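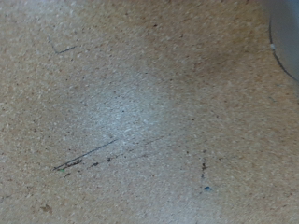
August, 7.40 am. Second go at the welcome leaflet for the Trendcombe. The guests' version currently promises "a beach on your doorstep", and Hanan Issa has had 8 emails from people who found a car park on their doorstep and the beach behind it. Need a line that is true and still sells a room. Colour for the cover: I want sand, and the proofs keep coming back custard. Closest thing I have found to the right shade is plain chipboard, pale tan with little brown flecks, gone a bit silvery where the light catches it. Sent Khalil a note saying "chipboard". He replied "like wood?" Fair.

Tried wording:
"Two minutes from the sea." Leen walked it with a suitcase and a toddler. Struck out.
"A short stroll from the sea." Kept for now. Nobody has ever sued over a stroll.
"Wake to the waves." Only if the bin lorry is running late.

Search this site Enter keyword Go

11.15. Breakfast photo competition. Prize is a long weekend at the Clinadero, sea view, drinks not included, which Debashish wants in small type and I want in type. Entries so far are mostly sunsets, which is a bold reading of "breakfast". Shadi Sfeir says we should rename it and let them have their sunsets. Have asked for that in writing so I can blame him properly.

Print run: 1,000 leaflets, 30 posters. Haddadin want the artwork as one file, fonts embedded, and no more phone calls. Last time's leaflets had the Enton's old pool hours on the back and we are still using them as notepaper.

2.30. Rate check. The website has the family room at 849 for the week, the leaflet draft has it at 849 per person. Leen spotted it. Changed the leaflet, then changed it in the other copy of the leaflet, then deleted the other copy. Khalil, if you have a third, please don't tell me, just bin it.

Spa page: cut "unrivalled" (twice), "nestled" (four times). "Tranquil" can stay until the building work next door starts up again. Hanan wants a guest quote for the top. The best one we have is "very clean, found it in the end". I like it. Overruled.

To do
- new cover proof, less custard
- ask Debashish who signs off the competition rules
- pool hours, check at the actual pool
- map: move the beach to where it is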